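4. Sleeve length and the treatment of surplus fabric

4.1 Background

Sleeve length in casual tops is normally graded from the chest measurement. A pattern cutter who moves up one size adds a fixed amount to the chest, a smaller amount to the shoulder and a smaller amount again to the sleeve. The practice is old and works well enough for shirts and tailored jackets, where the shoulder seam sits close to the point of the shoulder. It works less well for sweatshirts with a dropped shoulder. In these garments the seam falls on the upper arm, and the sleeve as cut is only part of the length that covers the arm. If the body is widened and the sleeve is also lengthened, the wearer receives the increase twice.

Kemppainen treated this as a grading error and proposed that the distance from the centre back neck to the cuff should replace sleeve length in the size table. We follow that proposal here and call the distance the total reach of the garment. The difference between total reach and the same distance taken on the body, with the arm held slightly bent, is called the surplus. A negative surplus means that the cuff stops above the wrist bone.

4.2 Garments and measurement

The sample consisted of 300 sweatshirts bought from shops in Hurnlow and Catholm. All had a ribbed cuff, a set-in or dropped sleeve and no zip. Raglan sleeves were left out, as they have no shoulder seam from which to work. Garments were laid flat on a padded table overnight before measurement and smoothed by hand from the centre outwards. No weights were used. Total reach was read with a steel tape along a curved path following the top of the shoulder. Two readings were taken on each side, and where they differed by more than 2 mm the garment was turned over and the readings repeated.

Body measurements came from the Catholm clothing survey, which holds 2000 adult records. The survey gives back neck to wrist for the right arm only. We have used the right arm throughout and make no allowance for differences between the sides. Yu-ting Lu checked the survey definitions against ours and found one mismatch: the survey starts from the base of the neck bone, while the garment reading starts from the lower edge of the neck rib. The garment readings were corrected by adding the depth of the rib.

4.3 Surplus across the size range

Surplus was positive in every size group and grew with labelled size. The growth was steeper in dropped-shoulder garments than in set-in ones. In the smallest sizes the two styles could not be told apart on total reach alone. From the middle of the range upwards they separated clearly, and in the largest sizes the dropped-shoulder sleeve ended well past the wrist on most of the bodies in the survey.

Labelled size was a poor guide to total reach between makers but a good guide within one maker's range. This suggests that each maker grades consistently from a different starting block. Price had no clear effect. Fabric weight had a small one, with heavier fabrics tending to be cut slightly longer, possibly as an allowance for shrinkage in the first wash. We did not wash the garments before measurement and cannot test this.

4.4 Where the surplus goes

A ribbed cuff grips the wrist and stops the sleeve from sliding over the hand. The surplus must then be taken up higher on the arm, and it is taken up as folds. Flat measurement says nothing about how those folds are shared between forearm, elbow and upper arm. Arm position has a large influence. With the arms hanging, the folds tend to gather just above the cuff under the weight of the fabric. With the arms raised or spread, part of the surplus is drawn towards the elbow and shoulder, and the remainder stays in place as bunching (Figure 5).

Figure 5. Bunched folds in the sleeves of a cream sweatshirt with both arms spread outward.

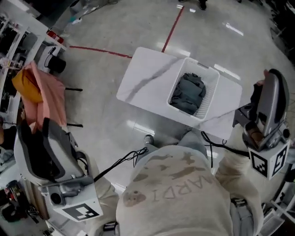
Three fold patterns are separated in what follows. Ring folds run right round the arm and are evenly spaced. Diagonal folds start at the inside of the elbow and fan outwards. Collapsed folds have no regular direction and occur where a wide sleeve meets a narrow cuff. The last group is the hardest to model, and the sheet model in Dasex tended to replace collapsed folds with a smaller number of ring folds. The total length taken up was nevertheless close to the surplus found on the flat garment, so the error is one of shape.

Cuff grip is a second source of uncertainty. A cuff that has lost its stretch lets the sleeve travel down the hand, and the surplus then appears at the wrist instead of on the forearm. Sample cuffs were put through 4000 stretch cycles on a bench tester. Most kept enough grip to hold the sleeve. Those that failed were all of a single-layer rib without elastic yarn - a construction found mainly in the lighter garments.

4.5 Consequences for grading

The simplest remedy is to hold sleeve length constant over the upper part of the size range in dropped-shoulder styles and let the widening of the body supply the extra reach. On our figures this would bring the surplus in the larger sizes close to that of the set-in style. It would also save a little fabric, though the saving depends on how the sleeve pieces nest in the lay and may be lost where the body panels fix the layout.

Some wearers may prefer a long sleeve. The survey did not ask about preference, and a surplus treated here as a fault could be part of the intended look. Makers who want the longer sleeve can still state total reach on the label, so that the length is chosen by the buyer. The effect of sleeve width at the elbow is taken up in Section 5.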